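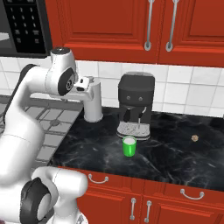

Okay, fiber! I promised last time we'd get to it, and I've been looking forward to this one all week, because it's the topic where people come in with the most half-remembered advice (usually from a cereal box). Before we get into the types, think for a second about how people cook at home, since that's where any plan you write has to survive. A dark countertop, a faucet at the back, a microwave with its rows of little number buttons: for plenty of clients that's the whole cooking setup, and you can do a lot of good with it. Frozen peas, canned lentils, oats, a potato with the skin on. Please don't hand anyone a plan that starts with soaking beans overnight.

## Two kinds, sort of

Most textbooks split fiber into **2** kinds, and for this course we'll go along with that.

- *Soluble*: oats, barley, apples, beans. Mixes with water and can turn into a gel.
- *Insoluble*: wheat bran, nuts, lots of vegetable skins. Mostly adds bulk.

Real foods have both, so if you catch yourself telling a client that an apple "is" soluble, stop and reword it. I did this for years and Arnar Blöndal (you'll meet him in February, he takes the session on food diaries) was kind enough to point it out in front of a full room.

## Go slow

The mistake I see most is going from nearly nothing to a giant bowl of bran. Gas, cramps, and a client who never wants to hear from you again! I like adding 5 grams a day and then holding there for a week before adding more. Drinks go up too. Ask what they drink now before you suggest anything.

And some people shouldn't be increasing fiber without talking to their doctor first: recent bowel surgery, a known narrowing, a flare of Crohn's. Put that question at the top of your intake form.

## For next time

Read the Henton case (she's 76, lives alone, eats toast twice a day) and write her a one-week plan, 500 words max. I want real meals with real portions, please, and a line on what you'd ask her at the follow-up. Bring it on paper if you can, we'll be swapping them around.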